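Flikero @ Hurthorpe
Monday, gripper day. Thread, will try to keep it short

1/ Comparing two sets of fingers on the two-arm rig. The slim black ones from Burkard and the Chu set with more linkage in it. Same controller, same wrist cameras, same job: thin plastic shopping bags.

2/ Why bags. Blocks and cups tell you nothing about a fingertip, everything passes. A bag edge is thin and slippery and it moves when the arm gets near it.

3/ Setup is dumb on purpose. White board, red tape, a black clip, bag hangs off the clip. One arm goes for the edge, the other waits underneath pointing up. Carpet is a mess already.

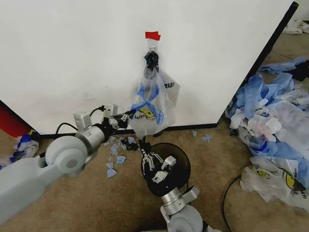 Oi-ling Shih: what's your closing force on the left one? we tried film at full force and just shredded it, dropping it helped way more than changing fingers did

4/ @Oi-ling yeah same. Started at 57 percent because thats what the last profile had saved. Way too much. Down to 5 now for first touch, then ramp up once the fingers stop moving. Should of started there.

5/ Cameras next. Clear plastic against a white board is horrible for depth. Holes everywhere. The printed parts come through ok so for now we aim for color. Blue is easy, clear is a coin toss.

6/ Tried exposure by hand too, 400 was better than auto, auto kept hunting every time an arm crossed the view. Not touching it again this week.

7/ Two-arm hold is the part I care about. One on each side, pull apart a bit, keep the bag open over the bin. Both arms have to agree on tension or one side slides out.

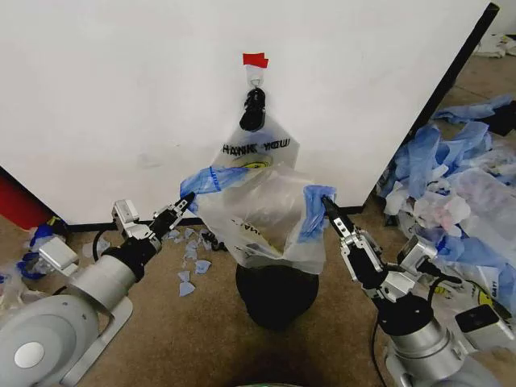
8/ What I keep changing is who leads. Left leads, right follows on force: smooth but slow. Both on position: fast, and it rips if the offset is even a little off. Kwok-wai Leung wants a mix, position till contact and then force. Writing that tonight

9/ Fingers so far: Burkard gets in behind an edge better. Chu holds better once its there. Of course.

10/ More than 430 tries logged across both sets, mostly single arm. Not posting success rates yet, half of them are from before the force change and I dont trust the labels.

11/ If anyone has run soft pads on the Chu fingers with thin film pls tell me which ones. Ours peel off at the corners.

12/ ok back to it, controller wants a restart agian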